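Speaker notes: The Gredari two-arm kit, one shoe at a time 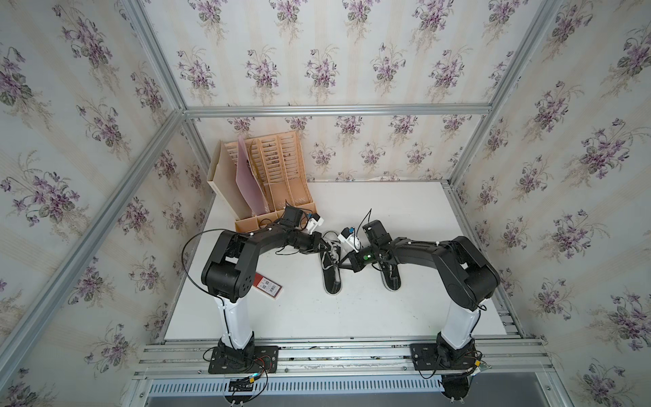
Lerkden Automation Club — Reviews Evening, February 12, 2025

Slide 1. Let them look at the sneakers first. Someone will ask about the violets. Move on.

Kit is two arms, rails, base plates, grippers. Plovora sells it as "ready in an afternoon." Pause for laughter. Ours took 2 weekends, most of it cables. Point at the cables.

Laces: left arm goes for the laces, right arm works by the heel. Soft, floppy, never the same twice — a fair test and a mean one. We ran 20 tries before changing any settings. Don't give the score yet, it's on slide 4.

Price: 716 for the support plan, on top of the kit. Say it slowly.

Good points: the rails are stiff, and the manual has an index. Bad points: the index is wrong after page 9.

Skip the Bermúdez comparison if we're running late. Questions, then chairs back.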